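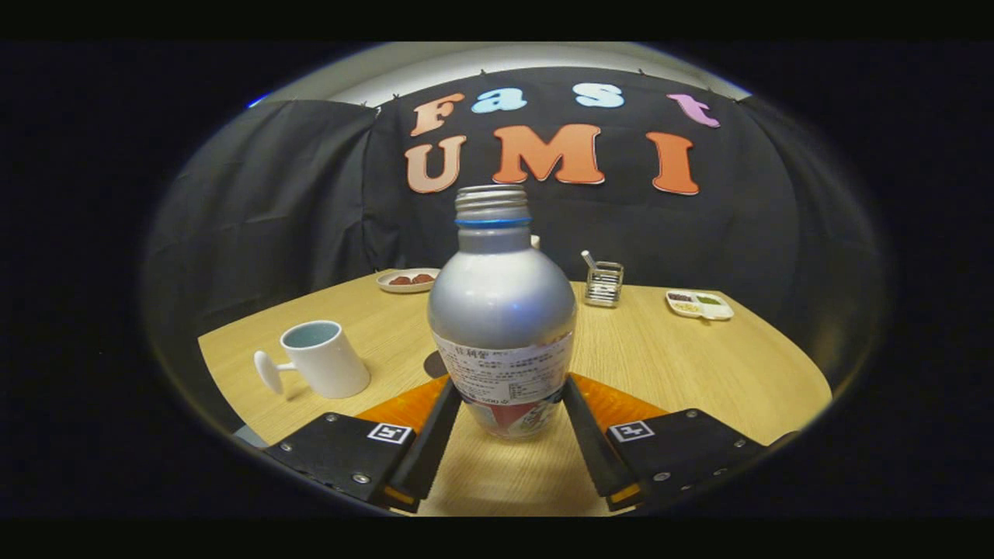

Packing Staff at Susomcombe Ask for Proof Before Gripper Trial Grows

Susomcombe, Mar 3, 2021. The staff council at Jekley, the contract packing firm that employs 112 people at its Susomcombe site, today published its response to the company's plan to bring automated picking into the mixed goods room. The council does not oppose the trial. It says the case for expanding it has not been made.

Since December, packers in the mixed goods room have spent part of each shift guiding hand-held grippers through the jobs they used to do with their fingers: closing on a bottle, steadying it, lifting it, setting it down. The recordings are meant to teach a robot arm from the supplier, Virkora, to do the same. Management has called the program "a step toward lighter work." The council would like to know whose work gets lighter, and when.

"I have been told three different things about what this is for," said Elżbieta Wieczorek, chair of the staff council and a packer in the mixed goods room. "First it was sore wrists. Then it was speed. Last month it was staying competitive. Those could all be good reasons, but they lead to very different jobs for us, and I would like somebody to pick one."

The sore wrists are real. Small metal bottles are awkward to handle for hours at a time, and the council has asked for help with them for years. What it questions is whether squeezing a hand-held tool all morning is any kinder to the wrist than squeezing a bottle. No one at the company has measured it.

The council also doubts the numbers. The supplier's proposal says 1000 recorded picks per product will be enough for the arm to work alone. The site handles 199 products, and the list changes with every customer. Open necks, narrow shoulders and labels that must not be scuffed all call for a different touch, and packers say they adjust without thinking about it. The proposal gives that skill a single paragraph.

Kacper Dudek, operations manager at Jekley, said the company stands by the trial. "We have said from the start that no permanent job will be cut during the trial period, and that remains the case," he said. "I understand people want to know what comes after. So do I. We need results first."

The council notes that the promise covers the trial period and stops there. It also notes that the recording work has been added to normal duties with no change in pay or targets. Packers who spend an hour with a gripper are still expected to clear the same orders by the end of the shift.

Before any further rooms are included, the council is asking Jekley to agree to the following:

A written statement of which tasks the arm will take over and which will stay with people.

Lower order targets on shifts that include recording.

A wrist and shoulder check for everyone using the grippers, carried out by a provider the council has a say in choosing.

Pay that reflects the fact that packers are training the system.

The council has suggested that Zieliński, an outside workplace safety firm, review the trial and share its findings with staff and management on the same day. Jekley has said it will consider the request. It has not given a date for its answer.

Staff with questions about the response can speak to any council member during breaks or leave a note in the council's mailbox by the time clock.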